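Learning Romanian at the kitchen table, eight months in

I started learning Romanian last July, a bit before my fifty-ninth birthday. My grandmother spoke it and my mother understood it, and by the time it got to me it was down to some swear words and the names of foods. I had no trip booked and no particular deadline. I just got tired of saying I should have learned it.

A few people have asked how it is going, so I am writing it down in one place.

For the first two months I did it all from an app. It taught me to say that the boy eats an apple and that the bear is in the garden. I got very quick at tapping the right tile and I thought I was doing well. Then I rang my mother's cousin, Safta Toma, who is in her eighties and lives outside Hamilton, and I couldn't follow her past hello. She asked me a question, I said "yes" in what I hoped was the right spot, and she laughed for a long time. She had asked whether I took after my father.

After that I kept the app for the bus and looked for a class. There was one at the library branch on Tuesday evenings when I was working, so no good to me, but the woman on the desk gave me the number of a retired teacher, Stela Manole, who takes a couple of students privately. I have been going to her since the fall. An hour at a time, at her dining table, with the TV on low in the next room because her husband likes the hockey.

Stela doesn't believe in easing people in. At the first lesson she put the whole present tense of "to be" in front of me, had me copy it out by hand, and then took the page away and asked me to write it again. I got four of the six. We did it until I got six. I hadn't copied anything out by hand since school, and it works far better on me than the app ever did. I now fill one side of a page every morning before my coffee is finished. I buy the cheap lined scribblers at the dollar store and I am on my fifth.

The grammar is less frightening than people make out, with two exceptions. The first is that the word for "the" gets stuck on the end of the noun. So "lup" is wolf and "lupul" is the wolf. Fine once you know it, but for weeks I kept hearing words I had learned and not recognizing them with their tails on. The second is the neuter nouns, which behave as masculine when there is one of the thing and feminine when there are more. One train is "un tren", two trains is "două trenuri". I asked Stela how you are meant to know which nouns do this and she said you are meant to learn them.
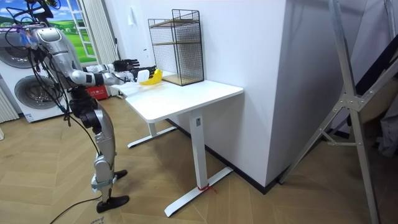 Vocabulary has been the slower job. I set myself a target of 1,000 words by the end of winter and wrote each one on a card, Romanian on one side and English on the other. The cards live in an old recipe box. I sort them into the ones I know, the ones I half know and the ones I would swear I had never seen before. That last pile includes "totuși" and "totodată" and a few other small words that all look alike to me and mean things like "however" and "at the same time". The big words are no trouble. A lot of them are close cousins of French, and anyone who sat through Canadian high school French will get further than they expect. "Fereastră" for window, if you remember "fenêtre". "A dormi" for to sleep. I was never any good at French and it has still been a help.

Pronunciation I can't judge for myself. Stela says my "ă" is fine and my "â" is not. The "â" is a sound made somewhere at the back with the mouth hardly open, and she has shown me many times. I practise it in the car with the windows up.

I tried a couple of other things that didn't stick. Watching the news from Bucharest was hopeless, far too fast, and all I picked up was the weather. Children's books were better but Romanian fairy tales are full of old words you would never need, and I don't want to know eight different ways to say "ogre". What did stick was radio call-in shows. People repeat themselves, they say the same polite things at the start and the end of every call, and they get interrupted and have to begin again. I listen while I do the dishes. I used to catch one word in a sentence and now I catch the topic, more often than not. Last week it was parking.

I also joined a conversation group that meets in the back of a bakery. Cornel Preda runs it, if you can call it running. He picks a subject and then everyone talks about something else. Half of us are there to learn and the other half grew up with the language and want to use it. Maricica Barbu has taken it on herself to correct me, and I am grateful even when I don't look it. She stopped me in the middle of a story about my roof to fix the gender of "roof". It is neuter - it would be.

The group is where I found out how old-fashioned my family words are. My grandmother left as a girl and what she passed down was frozen at that point, and from one village. I used her word for potatoes, "crumpene", and Cornel didn't recognize it at first. Everyone there says "cartofi". Then a man at the end of the table, Liviu Anghel, said his own grandmother used it too, and we spent the rest of the evening on what people's grandmothers called things. I understood maybe half of it and enjoyed all of it.

I called Safta again at Christmas. We managed twenty minutes, mostly about food and who was sick. I lost the thread a few times and asked her to repeat herself, which I can now do politely and in two different ways. She told me my accent was terrible but that I sounded like family. I wrote that down afterwards in the scribbler, with the spelling as best I could guess it, and Stela corrected it in red.

Next up is the subjunctive. Stela says I have been using it by accident for months. I have a fresh scribbler and the first page is already ruled off for it. If anyone knows of a good Romanian-English dictionary in large print, please leave a comment, as the one I have is very hard on the eyes after supper.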